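Home | Cells | Notebook | Spares | Search
Last updated: Jun 22, 2018

Cilolov cell, two-arm table. Gripper cables and handover check

The job for today was the cable of the left gripper. In January we changed the same cable on the right side, and I wrote too little then, so I write more now.

Power off, both arms parked, then the connector by hand only, no pliers. I cleaned the contacts with a dry brush and closed the collar again until it stops. After restart the left gripper opened and closed 100 times without a fault in the log. The counter stands at 1076.

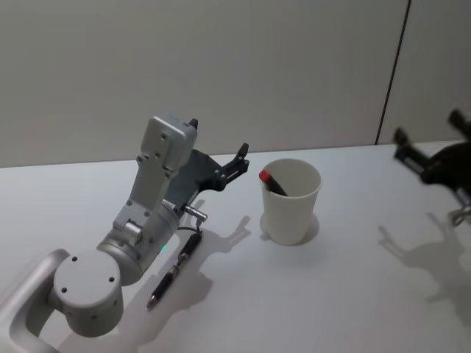
The cable needs a free loop under the gripper, otherwise it pulls when the wrist turns. I left the loop a little longer than the Ilano sheet asks. If somebody finds it too long, please write it here before shortening it.

Next, the handover program, at slow speed. Meeting point is still number 46 in the list.
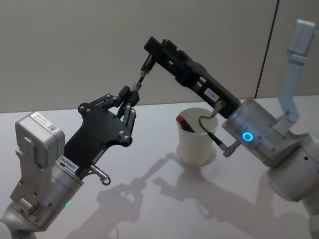 I moved this point slightly towards the left arm. With the old value the right fingers arrived early and pushed a bit sideways. I saved the old value as a comment in the file, so it is easy to go back.

Then the cup position, taught again for the right arm only.
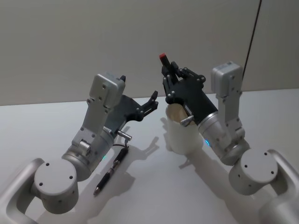 Right gripper at the cup, left gripper open, pen on the table.

For spare parts: the label on the left gripper says 24VR5485. Cattaneo wants this code on every order, and last time we forgot it.
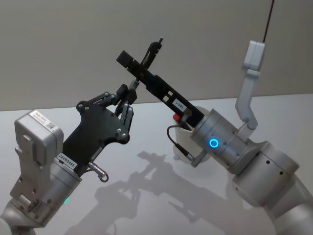

Still open: fault 414 came once during the slow run, and I could not make it come again. I suspect the speed limit in the Nondira controller, but I have no proof. Screws of both gripper plates to be checked with the small torque key before we go back to full speed.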